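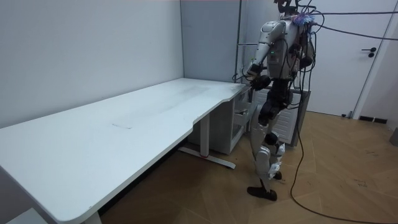
What does this folder cover?

The clearing and reuse of long desks in the Jirkbridge rooms: what may stay on a desk top, what goes into the corner shelving, how wear is recorded, and how the notes are laid out.

Name and version
Jirkbridge Desk Notes, release 5. Last edited Mon 6 May by Tumaini Ndung'u. Replaces the February release, in which the shelf codes for Cerkano were wrong.

Contents
notes/ holds one plain text file per desk.
plans/ holds the room outlines, drawn at 1:100.
codes.txt lists the wear codes and shelf codes.
changes.txt lists edits by release.

Scope
Long desks with a white top, placed at an angle to the wall or reaching into a corner, in rooms with wooden floors. Small side tables and the folding tables in Akgül are left out. Chairs are entered only if they are kept with a desk.

Fields in each desk file
room: name as on the door plan.
desk: letter, counted from the window side.
top: colour, shape of the corners, any cutout in the front edge.
legs: colour, type of foot, whether the foot bar sits flat on the floor.
marks: one line per mark, with a wear code.
shelving: shelf codes within reach of the desk.
cleared: y or n.
checked_by: initials.

Wear codes
S0 no marks found.
S1 faint scuffs, surface sound.
S2 mark with a clear outline, such as tape residue or a label patch.
S3 scratch that catches a fingernail.
S4 chip or lifted edge.
Where two codes apply to the same spot, enter the higher one. Do not enter dust.

Clearing a desk
Remove loose items first, then anything taped down. Paper goes to the top shelf of the corner unit, cables to the bottom. Wipe the top with a damp cloth, working from the far end to the near corner. Leave it for 5 minutes and read the marks with the ceiling light on. S2 marks get a second wipe before they are entered. Solvent is not used on any top.

Moving a desk
Two people, one at each end, lifting by the frame and never by the front edge at the cutout. Foot bars must not be dragged across the floorboards. Update the plan on the same day.

Known problems
Desk files for Plenell have no legs field.
Shelf codes with a trailing x refer to units that have been removed.
Marks on the underside were never recorded.
Hüsnü Soylu used S2 for pen marks before release 3. These entries have been kept as written.

Corrections
Send the desk file with the changed lines and the room name to Tumaini Ndung'u. Plans are redrawn by Hüsnü Soylu at each release.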